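3.2 Recording setup and paired views

The demonstrations were recorded in July in one room of the Mullton site, with two hand-held grippers and no robot arm. An operator holds one gripper in each hand and performs the task at a table. Each gripper carries its own camera, and one more camera is placed at the head of the operator. We call the first kind the tool view and the second kind the head view. Both views belong to the same occasion, but the two images in Fig. 4 are not meant as a synchronized pair.
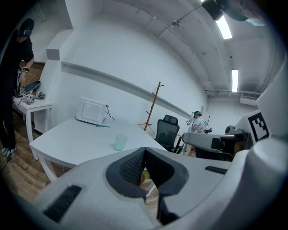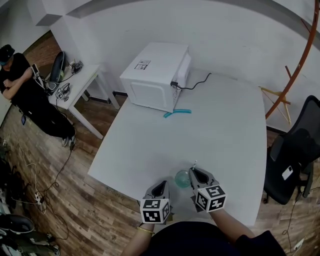
Fig. 4. Tool view (first image) and head view (second image) of the table with the microwave and the green cup.

The two views have very different properties for learning. In the tool view, the finger pads always stay in the same place of the image, and the policy can learn the relation between fingers and object directly. The price is that the background changes strongly with each movement of the wrist. When the operator turns the hand upward, the camera can see mostly walls, lamps and ceiling, and the object of the task becomes small or leaves the image. The head view is calmer. It shows both hands and the largest part of the table for most of the time, but the object is often hidden behind a gripper at the moment of contact, and this is exactly the moment which is the most important for the grasp.

For this reason we need to know the pose of each gripper in the head view. We attach marker cubes to the grippers and detect the square patterns on their faces. A cube was chosen because a single flat marker is lost too easily when the hand rotates. With a cube, one face is normally turned to the head camera, and in many images two or three faces can be used. If more than one face is detected, we solve for a single pose from all corners together. If only one face is detected, the known problem of two possible solutions appears, and we keep the solution that is nearer to the pose of the previous image.

3.3 Alignment in time

The cameras do not share a hardware clock. We therefore align the recordings afterward in two steps. First, the operator opens and closes both grippers five times at the start of each recording. The opening of the fingers is measured in the tool view, and the same movement is searched in the head view by looking at the cropped region next to the marker cube. This gives a first offset. Second, the offset is refined by comparing the rotation speed of the gripper computed from the tool view with the rotation speed computed from the marker cube. The comparison is made over the complete recording, and the offset with the highest correlation is kept.

We first tried to use only the second step. This failed for recordings in which the operator moved slowly, because the correlation had several peaks of similar height. With the opening and closing movement before it, the search window can be made small and the wrong peaks are excluded.

3.4 Filtering of recordings

In total we collected 3309 recordings. From these, 434 were removed before training. A recording was removed if the marker cube of one gripper was not detected for longer than 10 consecutive images during a grasp, if the alignment step did not find a clear peak, or if the operator stopped the task before the end. We did not remove recordings in which the grasp needed a second attempt. In our opinion such corrections are useful, and a policy which has seen only perfect grasps has no information on what to do after a small mistake.

We also did not remove recordings because of other people in the background. Several operators may work in the same room, each with an own table, and the tool camera often turns toward them. An early version of our filter blurred all regions outside of the table. This made the training images cleaner, but the border of the blurred region moved from image to image and the policy reacted to it. The final version uses the images without blurring and with random cropping only.

3.5 Policies compared

We train three policies on the filtered data. The first one, Orum-T, receives only the tool views of the left and right gripper. The second one, Orum-H, receives only the head view. The third one, Orum-TH, receives all views, and in addition the relative pose between the two grippers as calculated from the marker cubes. The network and the number of training steps are the same for all three. Each policy is trained with five random seeds, and we report the median over the seeds.

During training of Orum-TH, one view is replaced by an empty image with a fixed probability. Without this step the policy relied almost completely on the head view and ignored the fingers, also in the last part of the approach. We found this by covering the tool cameras during a test and observing that the actions hardly changed. After the replacement was introduced, the same test had a clear effect on the actions near contact, and only a small effect when the grippers were far away from the object.

One limitation should be mentioned already at this point. The head of a person moves more than a fixed camera of a robot, and it moves before the hands, because people look at an object before they reach for it. A policy with the head view can use this movement as a hint about the next target. On the Lundgren test platform the head camera is fixed, therefore this hint is absent. We reduce the difference by expressing all gripper poses in the coordinate system of the left gripper, but the images themselves are not corrected. The effect of this difference on the success rate is studied separately in Section 4.3.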